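Sorting a Shared Study Desk: Project Report
4 min read

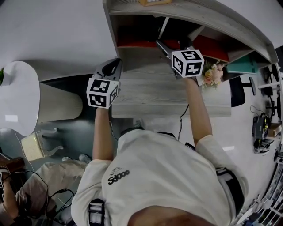 Yulan Tang thought the shelving should have been dealt with first and the desk left until the end, and she wrote as much in the margin of our first draft. Her point was that anything cleared from a desk has to go somewhere, and if the cubbies have no plan, the mess only moves half an arm's length back. We changed the order of work after reading that, and the report follows the new order.

The project looked at one desk in the Kerr study room. It has a pale gray wood-grain top, and behind it is a curved light gray shelving unit with open cubbies. Several students use it in a day. We wanted to know if a fixed place for each kind of item would cut down the time people spend getting the desk ready to work.

Method

We kept a log for 20 days. For the first half, people used the desk as they always had. For the second half, we gave every cubby a purpose. Teal folders and binders went near the right end of the shelving, where they can be reached from the chair. Small supplies were to go in a box on top. The desk itself was for whatever the person was using at that moment, and flowers were allowed at the edge.

Users wrote down how many minutes they spent clearing or looking for things before starting. Yichen Lei copied the slips into a spreadsheet. We got 200 usable slips. A few had no time on them and were left out.

Results

In the first half, the usual time written down was 10 minutes. In the second half it was 2 minutes. The folders stayed in place the best. Pens and chargers did the worst, and people kept leaving them on the desk top. Cables were a problem we did not plan for. A thin cable over the front edge gets in the way of the arms when someone is writing, and our plan had no place for one.

Several slips mentioned the chair. It was often pushed in front of the right end, so the user had to move it to reach the folders. We had not measured this, and it may have added to the times in both halves.

Problems with the study

The users knew they were being timed in both halves, and some may have rushed. The second half also fell in a quieter part of October. We would need another desk, run at the same time with no plan, to say more.

Next steps

Add a clip for cables at the back. Label the cubbies on the inside, so the labels can be read while seated. Repeat the log in the Skiven room, which has the same kind of desk and straight shelves.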